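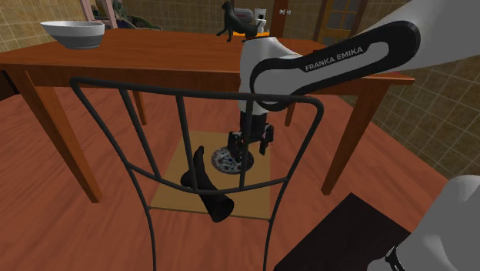 Dougal Leckie
Contributing reviewer, audio and streaming

The Kerneo people say their new recording app will "clean up any room." I have a spare bedroom with bare walls and a loud fridge on the other side of one of them, so I was ready to be let down.

Kerneo records each guest on their own track and then runs the lot through a cleanup step when you hit stop. I used it for 17 episodes of a two-person show with Ineke Vandenberghe, who was on hotel Wi-Fi for most of them. No tracks were lost. I'll give it that much, and it's more than I can say for Reltora, which ate half an interview on me in May.

The cleanup is another story. On the light setting I couldn't hear any change. On the strong setting the fridge went away and so did the ends of Ineke's words. "Podcast" came out as "podcas" all through one episode — I ended up going back to the raw files and fixing them by hand.
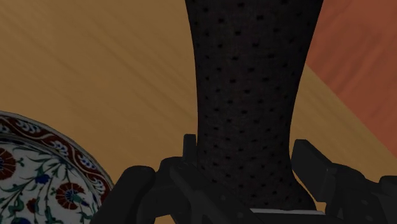
A dark flared vessel and gripper, computer rendering.

The price is $30 a month, and the free plan stops you at 54 minutes without any warning on screen. Export is slow too. Chapter markers didn't carry over to my host, and support sent me the same help page twice.

If you already own a decent mic and a free editor, keep your money. I'm canceling before the next bill.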